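Kutard Weekend Bag: a review after one long January

I bought the Kutard because my old duffel finally gave up on the way home from a drag brunch, and I wanted something that would take me out dancing and back again without looking like gym gear.

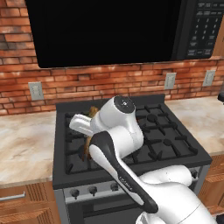
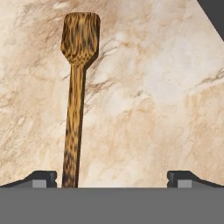 Flirano LGBTQ+ Travel Club – Gear and Getaways Desk
Shota Higuchi, 2/9/22

So, the bag! It holds 35 liters, enough for two nights in Hoduvley with a change of shoes for the clubs (I always pack the silly boots, and they fit). The strap is soft and the zippers run smoothly, even at 3 a.m. outside a coat check. I took it on 8 trips and the lining still looks new.

My one real grumble is the side pocket – it's too shallow for a phone, and I nearly lost mine on the dance floor at Tjoa. The rainbow tag is sweet but comes off easily, so stitch it down if you love it.

Members get $30 off with code 3432 until the end of the month. I'd buy it again, probably in the green.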